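Home | Modules | Reading | Handouts | Tutors | Search

Expedition and Endurance Sport Studies
Handout 6: Reading a record claim in long-distance open-water rowing
Tutor: Hicham Mahrous

For the session on Sat 2 March. Bring the Bouzid press pack with you, marked up.

1. What this session is for

Last time we looked at how a long row is planned. This week is about how one is reported, and I should say at the start that I don't believe a good part of what gets reported. That isn't because rowers are liars. Most of them are tired people who wanted to finish something hard, and the wording is often written by somebody else before the boat has left the slip.

A record claim usually reaches us as a sentence. It has a "first" or a "fastest" in it, then a string of conditions: solo, unsupported, east to west, open class, under a certain age. Your job is to take that sentence apart and see how much of it would still stand if you pulled out the conditions one at a time.

We'll use the Bouzid row throughout, because its paperwork is unusually full and because it annoyed me when I first read it.

2. The claim as published

The press pack says that the rower "became the first person to row the Ullville to Gradville passage solo and unsupported, covering 418 nautical miles in 16 days". It was sent out by Vurkix, who supplied the boat and paid for the satellite phone.

Before you read on, write down which words in that sentence you could check from your desk, and which you would have to take on trust. In past years most students have ticked the distance as checkable. Look again. Whose distance is it? A straight line drawn on a chart, the track made over the ground, or the reading from the boat's own log? These can differ by a great deal in a cross-current, and the pack never says which one was used.

3. "Unsupported"

This word does more work than any other in the field and gets less attention.

In ocean rowing it tends to mean that nothing was passed to the boat after the start: no food, no water, no spare oars, no repairs by other hands. That is a fair rule and an easy one to write down. The trouble starts with everything that isn't a thing you can hold. Weather routing from shore is the obvious case. The Bouzid rower had a forecaster on the phone twice a day, telling him when to row and when to put out the sea anchor. I'd call that support. The pack doesn't mention it in the claim, though it thanks the forecaster by first name on the back page.

Then there is the yacht. A yacht left Ullville on the same morning and was in Gradville to meet him. Vurkix describes it as a "media vessel". We have no record of how close it stayed, and I have asked. A boat that keeps out of sight but could reach you in two hours changes what risks you're willing to take, even if it never hands you so much as a biscuit.

Working definition for this module (use it in your essays, or argue against it, but don't ignore it):

A row is unsupported if no goods, labour or shelter reach the rower between start and finish. Advice from shore must be declared separately. Any accompanying vessel must be declared with its usual distance from the boat.

You'll find this stricter than most published rules. It is meant to be.

4. "Solo"

Less slippery, though not entirely clean. One person in the boat is one person in the boat. Ask about the start and finish, however. Was the boat towed out of harbour? How far? Harbour authorities often insist on a tow, and nobody sensible objects, but a row that starts at the end of a long tow did not start in Ullville. According to the harbour notes, the Bouzid boat was released beyond the outer buoy. The pack has him rowing away from the quay steps with people waving. Both may be true of different moments. Only one of them is the start.

5. "First"

Treat every "first" as a claim about the archive before you treat it as a claim about the sea. What it usually means is that whoever wrote it searched for an hour and didn't find another. Fishermen, smugglers, naval crews and people with no money for a press officer have been rowing between ports for a very long time. They mostly didn't write to a record body.

The more conditions attached to a "first", the less it should impress you. I once read one that depended on the colour of the boat's flag.

There is also the matter of who keeps the list. Some lists are run with care and will show you their rules. Others charge a fee, and the fee seems to be the main rule. When you cite a list, say which version you used and when you looked at it, as entries do get changed quietly.

6. The evidence

What a good file would contain:

a) A position track with fixes at regular intervals, in its raw form, before anybody has tidied it.
b) The rower's own written log, kept on board.
c) Statements from people at both ends who aren't on the payroll.
d) Photographs that can be tied to a time and place.
e) The tow details.
f) A list of every call made and received.

The Bouzid file has (a) in part, (b) in full, and a great many photographs. The track holds 159 fixes. That sounds plenty until you lay them out and see that they bunch up near the ends, where the coverage of the story was, and thin out badly in the middle. For one stretch there is nothing at all for most of a day. The explanation given is a flat battery. It may well have been. Small batteries, salt air and tired hands make poor company. But a gap is a gap, and you should report it as one without deciding what happened inside it.

The log is much more persuasive, to my mind, mainly because it is dull. He writes down blisters, what he ate, a rowlock that squeaked, and a long grumble about the seat. People inventing a voyage tend to give themselves storms. I'd still want to see the original pages, as the pack only has a typed copy with the spelling put right.

Photographs are weak evidence on their own. A picture of a person in a small boat with water behind it shows that a person was once in a small boat. It doesn't show how far out, or for how long, or who was holding the camera, though that last question is well worth asking when the row is meant to be solo. 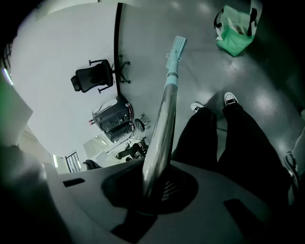 7. Money

I don't think sponsorship spoils a row. Boats cost a lot, and so does time off work. What I mind is when the money shapes the sentence. Vurkix paid a bonus of 3000 for a "recognised first". It is in the contract, which they were decent enough to let us read. Once you know that, the order of the words in the claim looks rather different. A plain "fast solo row from Ullville to Gradville" would have been accurate and would have paid nothing extra.

Charity totals need the same cold eye. "Raising money for" can mean anything from a full transfer of every pound given to whatever is left after the boat has been paid for. Look for the split. If there isn't one, write that there isn't one.

8. What I think happened

For what it's worth: I think he rowed it, alone, more or less as his log says, and that it was a fine piece of rowing in poor December weather. I don't think "unsupported" holds under our definition. I think "first" is unproven and probably can't be proven. And I think the published distance is the track distance presented as if it were the length of the passage, which flatters the daily average.

You are free to disagree. Two people in last year's group did, one of them very well, on the grounds that shore forecasting is now so common that leaving it out of the definition would be the more honest course. I wasn't persuaded, but she got the marks.

9. Before the seminar

Read the log entries for the first week and the last two days.
Mark every word in the published claim as checked, checkable, or taken on trust.
Rewrite the claim in one sentence so that you would be happy to defend all of it. No adjectives.
Find one other rowing claim, from any water, and do the same. River rows are fine. Please don't all pick the one on the front of the reading list.

10. Essay question

"Record bodies should stop using the word 'unsupported'." Discuss with reference to at least two rows, one of which may be Bouzid. Say which rules you are working from in your first paragraph. Newspaper reports copied from a press pack count as the press pack, however many newspapers there are.

Related handouts
Handout 3: Sea anchors and drift
Handout 4: Food planning for small crews
Handout 5: Choosing a weather window
Handout 7: Rescue costs and who pays them
Handout 8: Writing up an interview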